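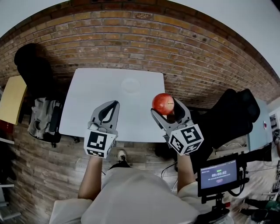
Lanska hand-held grippers, used as a pair. Marker cubes mounted at the base.

Lanska records two-handed handling without a robot on site. Both grippers share one clock, and pose is solved offline from the markers and the wrist view. 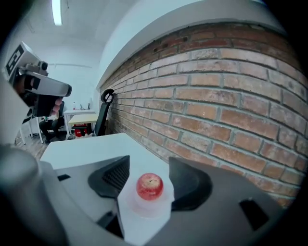
Wrist view, with the second gripper raised at left.

In the June study (Heffernan and Scanlon), a policy was trained on 2331 demonstrations of fruit handling – no teleoperated data was added. Median fingertip error was 3 mm.
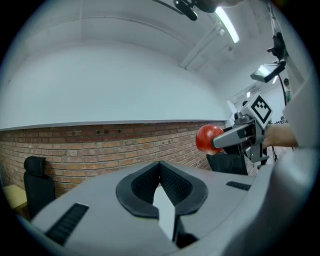
Error rose to 5 mm with one wrist view disabled. Finger pads are sold separately.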